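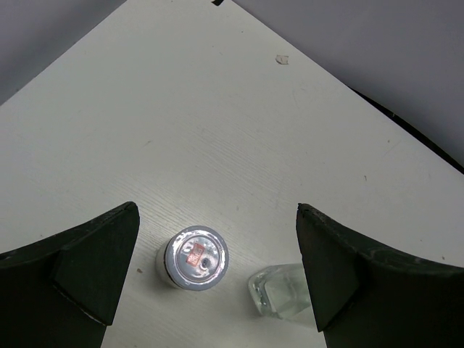
We're teaching a two-arm setup to tidy a table of kitchen stuff, all by remote control. I'm one of the people holding the controls. A few notes from this month.

1/ The project is called Urnow. The goal is 500 good demos before December ends. A demo is one person doing one task start to finish while the arms copy and everything gets recorded.

2/ Small jars took me the longest to learn. I watch the wrist view and line up both fingers before I come down. If I come in at a slant I let go and start over. 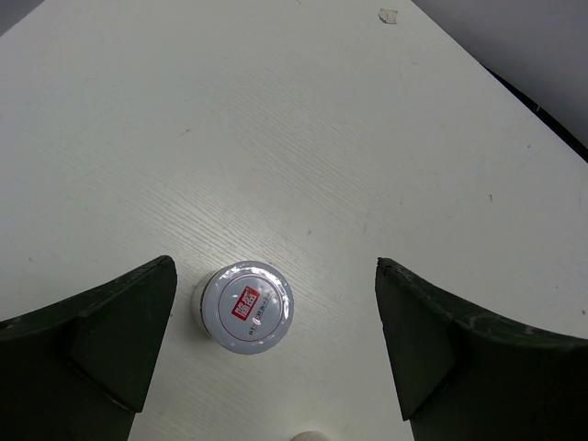
Wrist view, jar between the open fingers.

3/ Speed matters less than I expected. My first week I rushed and Melnychuk threw out 23 of my demos, mostly for jerky moves. Now I go slow and keep both hands moving at the same pace. 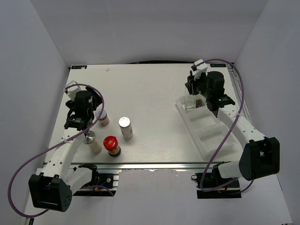 4/ Switching between left and right is the hard part. You want to stare at one gripper and the other one drifts. I park the idle arm up high - then I only have one thing to worry about.

5/ Pauses are bad too. If I stop to think for 2 seconds, the robot learns to stop there. So I plan the whole run before I hit record.
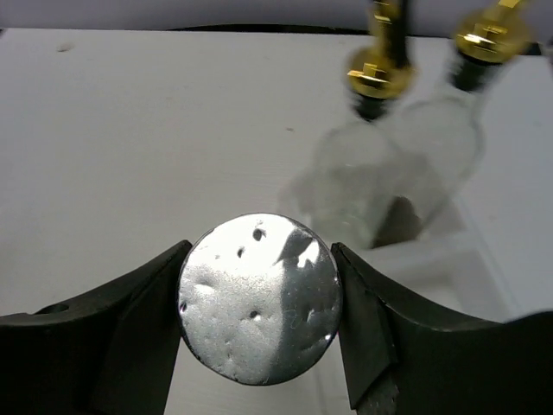

Ezekiel Tran · @ezekieltran_teleop

6/ Thin shiny things need a grip on the rim, one finger on each side. Squeeze gently and wait a beat before lifting.

7/ Count as of tonight is roughly 1010 recorded, and a lot fewer kept. Back on at 8 am.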